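Section 7: Arm-to-Arm Contact Faults and Recovery
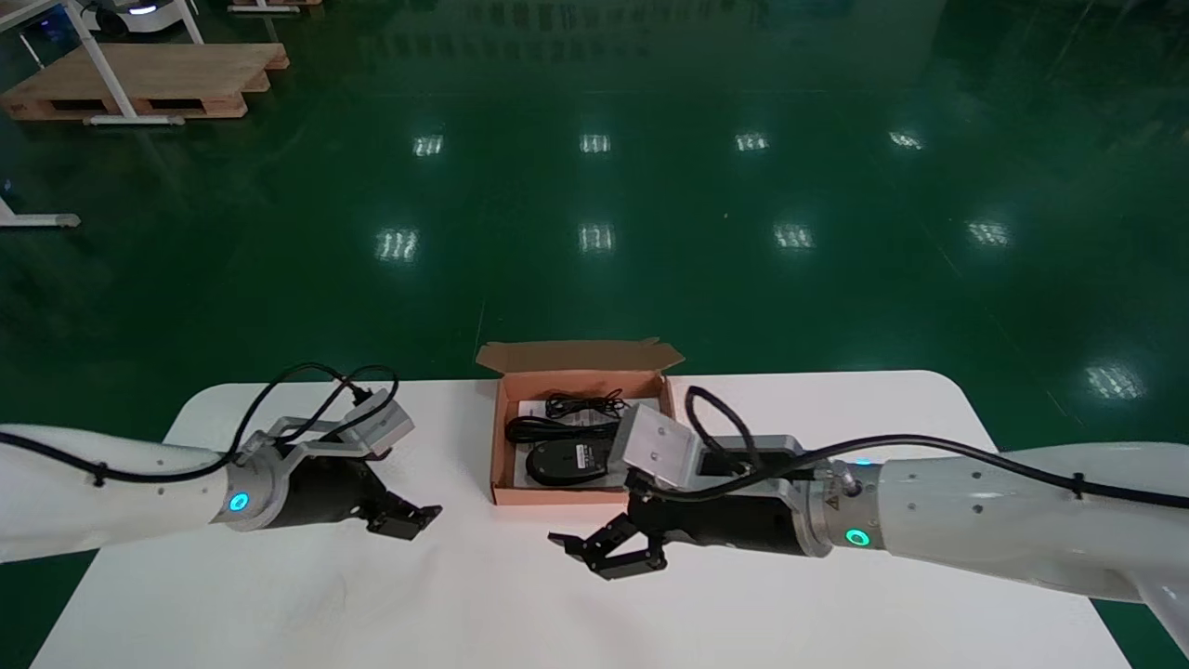 Applies to Stetico two-arm cells running the Zikier motion controller, software release 9 or later. For single-arm cells, skip to Section 8.

This section covers what to do when the controller stops both arms because the grippers have touched, or because the controller has calculated that they will. It also covers the related camera cable fault, which produces the same stop and is often mistaken for it.

CAUTION: A stop caused by fault 735 leaves both arms energized. The brakes are not set until step 3 below. Keep hands out of the space between the grippers until then.

7.1 Fault codes

Fault 735 — Shared zone conflict. Both arms asked for the same volume of space at the same time. The stop may come before or after contact.

Fault 735-C — Shared zone conflict with contact. The force reading at either wrist went over the limit during the stop.

Fault 50 — Wrist load drift. The load measured at the wrist does not match the configured load. On cells with wrist cameras, the usual cause is a camera cable pulling on the housing.

Fault 50 may be followed by fault 735 in the log. If it is, treat fault 50 as the cause and start with 7.4.

The ring light at the wrist flange does not show fault status. It shows only that the tool connection has power. Read the fault from the pendant.

7.2 Stopping the cell and separating the arms

Small boxed goods, such as a computer mouse packed with its cable, bring both grippers close to the same point. Most contact faults happen during this type of job, with one arm entering the box while the other holds a flap or waits to receive the part.

1. Press the stop button on the pendant. Do this even if the arms have already stopped.

2. Write down the fault code and the job line number. The pendant clears the line number when the fault is reset.

3. Select Brakes, then Set Both. Wait until both arms show LOCKED.

4. Look at the fingers from the side of the table. If there is a visible gap between the two sets of fingers, go to step 7.

5. If the fingers are touching or crossed, do not open or close either gripper. Finger motion under load can bend the finger mounts.

6. Support the left forearm with one hand, release the left brakes only, and guide the arm straight back along the line of the gripper. Set the left brakes again. A second person must hold the pendant during this step.

7. Select Recover, then Back Off. The right arm retracts first at reduced speed, followed by the left. Keep one hand on the stop button.

8. Remove the box and its contents from the table before sending either arm home. The home path passes low over the rear half of the table.

NOTE: Do not use Home in place of Back Off. Home moves both arms together and does not check for parts held in the fingers.

CAUTION: If an arm moves toward the other arm during step 7, press stop and go to 7.5. Do not repeat the step.

7.3 Inspection after contact

Required after every 735-C. Recommended after a 735 if the stop was not seen by the operator.

1. With the brakes set, check each finger for chips, bends, and loose screws. Replace fingers in pairs.

2. Check the gripper body where it meets the wrist flange. There must be no gap and no movement by hand.

3. Check that each camera housing is firmly seated on its mount. A housing that has shifted gives good images with wrong positions, and the controller does not detect this.

4. Run the finger alignment test from the Service menu, one arm at a time. The allowed offset is 2 mm. If the result is higher, loosen the mount, reseat the gripper, and run the test again.

5. Run the camera position check. If the camera was reseated in step 3, run the full camera calibration in Section 5 instead.

7.4 Camera cable faults

The camera cable must be long enough to allow full wrist rotation, but any slack has to stay clear of the fingers and the other arm. The clip on the arm holds the cable back from the wrist. A clip that has slid out of place is a common source of fault 50.

1. Set both brakes and switch off the camera supply.

2. Follow the cable from the camera to the clip. Look for kinks, flat spots, and loops that have tightened around each other.

3. Unplug the cable at the camera, let the twists run out, and plug it back in. Do not pull on the cable to straighten it.

4. Reset the clip at the mark on the arm cover. If there is no mark, turn the wrist by hand to both ends of its travel and place the clip where the cable stays slack at each end.

5. Switch on the camera supply and run Zero Load with the gripper empty.

6. Jog the wrist through its full range at low speed and watch the loop. It must not catch on the gripper body or on the corner of the camera housing.

NOTE: Cable ties are not a substitute for the clip. They do not let the cable turn, and the strain moves to the camera connector.

7.5 Faults that return

If fault 735 returns on the same job line after recovery, the shared zone is set incorrectly. Open Cell, then Zones, and confirm that the zone covers the box with its flap open. Zones taught with the flap closed are too short toward the rear of the table, and the controller will let the second arm in.

If fault 735 returns on different lines, check the base positions of both arms. A table that has been moved or leveled again needs a new base measurement. On cells with the Pilholm table, repeat the measurement after any change to the feet.

If an arm moves in the wrong direction during Back Off, lock out the cell and contact Paredes service. Have the fault code, the job line number, and the exported log ready. Do not reset the controller before exporting the log.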